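Clubs > Zuvside Golf Club > Course and Grounds > Inspections

Print this page | E-mail this page

Last updated: August 15, 2021

Opening Inspection, Front Nine and Practice Area

Inspected by: Gráinne Gallagher
Walked with: Nikau Whitelaw, greens staff
Copy to: Daithí Hennessy, club manager

Marks used: OK, FIX (can stay open while the work is done), CLOSE (no play until cleared).

1. Parking lot and path to first tee
Surface even, no loose gravel on the slope: OK
Handrail at the steps: FIX
Comment: The lower post moves when you lean on it. The bolts were tightened in April and have worked free again. Needs a new footing.

2. First tee
Tee surface: OK
Bell and sight line over the rise: OK
Comment: The bell rope is new. Players on the tee still can't see the landing area, so the sign asking them to wait for the bell stays up.

3. Cart paths, holes 1 to 4
Edges and drainage: OK
Speed signs: OK
Bridge at hole 3, deck boards: FIX
Bridge at hole 3, side rails: OK
Comment: Two deck boards on the far side have lifted at the ends. Nikau put screws in while we were there, but they should be replaced. The posted limit is 500 kg and the sign can be read from a cart seat. The non-slip strip is worn down the middle.

4. Cart paths, holes 5 to 9
Edges and drainage: FIX
Steep section behind the sixth green: CLOSE to carts
Comment: The outside edge has washed away for up to 11 meters. Walkers have plenty of room. Rope and a "no carts" board went up before we left. The Esteban crew has been asked for a price on the repair.
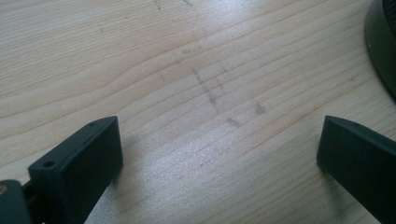

The detour for carts runs along the left of the sixth fairway and joins the path again at the seventh tee. It crosses in front of players hitting from the sixth, so carts must wait at the white post until the group behind has played. Add this to the starter's notes.

5. Ponds and banks
Life ring at hole 7: OK
Life ring at hole 9: FIX, rope missing
Depth signs: OK
Comment: Spare rope is in the machine shed. Same day job.

6. Trees
Dead limbs over tees and paths: FIX
Comment: One large limb over the back tee at 8. Use the forward tee until it is down. Hakim Rondonuwu has the saw ticket and will do it with a second person on the ground.

7. Practice range
Bay dividers: OK
Net, right side: FIX
Mats: OK
Comment: There is a hole in the net at head height, beside the walkway to the putting green. Keep the two end bays shut until it is patched. The distance board still gives the old tee position and reads 45 meters short.

8. Weather and emergency
Lightning horn tested: OK
Shelter at 5, roof and bench: OK
First aid box in the starter's hut: FIX
Defibrillator, battery light: OK
Comment: Cold packs and eye wash are out of date. Ardalan Rashti is ordering both. The map for ambulance crews shows the old service gate. Print a new one and put it in the hut and the shop.

Follow-up
Item 4 has to be looked at again before any cart uses the path behind the sixth green. Items 5 and 8 can be signed off by the duty manager. The rest will be checked on the next walk, along with the back nine, which was not inspected this time.

Signed: G. Gallagher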